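Last updated: October, 4:15 pm

Search notebook Search Clear

Break area counter, waste sorting notes

Carrying on from the last entry. I went back over the hauler's sheet after lunch, the new one from Torvik, and compared it with what we have taped inside the cabinet door. The two don't agree on film plastic. Our sheet says snack bags go with the bottles. Theirs says bags and wrappers are landfill, all of them, whether or not there is a recycling mark on the back. I have crossed out our line in pen and will print a new one.

Using three things for the write-up, because they cover the cases people ask about: one snack bag, one water bottle, one drink can. All three go on the dark counter by the wall, spread out so each can be talked about separately. Lucienne wanted to use a bigger pile. I think a bigger pile is how the last poster ended up with so much small print.

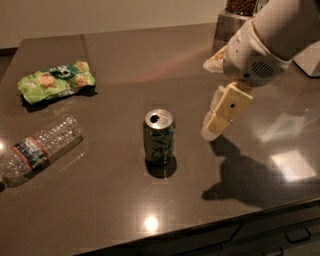
The can is the easy one. Aluminum, goes in metals, no crushing. Torvik asks for cans uncrushed because their line sorts by shape as well as by weight. Pour out whatever is left first. The sink is fine for this, the bin is not. The last pickup came back with a contamination note for liquid, and the slip had a charge of 44 on it, which came out of our supplies line.

The bottle: empty it, put the cap back on, leave the label alone. We used to tell people to peel labels. Ekley downstairs still does it and they have a sticky patch on the side of their bin that won't come off. Paper label or plastic label makes no difference to the hauler. I called to check and was on hold a long time, but the answer was clear.

The bag: landfill. Shake the crumbs into the food bin if there are enough to bother with. Do not stuff bags inside bottles. Naa found a batch like that in September and had to pull them out with tweezers. 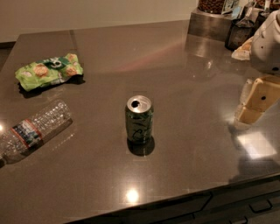 Counter set, second view: lime green snack bag, clear bottle, opened can. Bag = landfill, bottle = plastics, can = metals.

Still open on bin sizes. We have the 70 liter for landfill and the same for plastics, and metals goes in the small one by the door. The metals bin fills first every time. Options:

- swap metals and plastics, relabel both lids
- order another from Darnarholm, part 3852, same color lid as the one we have
- empty metals more often (this has been tried, see August)

I'd go with the swap. It costs nothing and can be undone in five minutes. Naa prefers ordering. She has a point that the lids are different colors and people go by the color before they read anything — but the lids lift off, so we can swap those too. Need to check the hinge pins are the same on both sizes.

Counter itself: wipe with a damp microfiber and then a dry one. The spray cleaner leaves streaks on the polished surface and they show badly under the ceiling lights. The old bottle of it is still under the sink. I would like to get rid of it, but it has to go out with the lab chemicals.

Poster text, draft two:

CAN — metals. Empty, don't crush.
BOTTLE — plastics. Empty, cap on, label on.
BAG — landfill. Crumbs to food bin first.

Lucienne read it and asked about cartons. We don't get many, but the people who come over from Brarkanau for the afternoon meetings bring them. Torvik's sheet has cartons under paper if rinsed. I'll add a fourth line if it fits at the same type size. If it doesn't, cartons go on a separate strip.

Print run: 260 sheets left in the heavy stock, plenty. Laminate one for the cabinet door and one for the wall over the bins.

To do: hinge pins, carton line, take down the old sheet once the new one is up. Naa has the laminator.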